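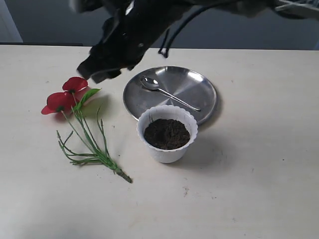

Gillmont Flower Names, version 4

What the data is

A list of 700 common names of garden flowers, with the botanical name for each one and the place where the common name was written down. The names come from old seed lists and garden notebooks kept in Gillmont, Ivden and Palton. The oldest source is a notebook from 1791. Its first pages are missing, so we do not know who wrote it.

Files

names.csv — one row for each common name
sources.csv — one row for each notebook or seed list
changes.txt — what is different from version 3

Columns in names.csv

name: the common name, in the spelling of the source
modern: the same name in the spelling of today, empty if we are not sure
botanical: genus and species, or only the genus
place: Gillmont, Ivden or Palton
source_id: points to sources.csv
sure: a number from 1 to 6, where 6 means the source gives the botanical name itself

How the names were matched

I read each source and typed the names by hand. If the writer described the color or the month of flowering, I used it for the match. Many entries say only "red, blooms in May" and this is not enough for a species. In such cases the botanical column has the genus alone and the number in sure is low.

Known problems

The same common name can belong to different plants. In Ivden "soldier's cap" is a poppy, in Palton it is a columbine. Please do not merge these rows.

Palton has fewer sources than the other two places, so a missing name there does not mean that the name was not used.

File encoding is UTF-8. Some spreadsheet programs open it wrongly and the accents become strange signs — import the file as text and choose the encoding yourself.

License and contact

Free to use and to change, with mention of the source. Corrections are welcome, please send the row and the page of the notebook.

Lourenço Bastos
Last update: 17 Oct 2025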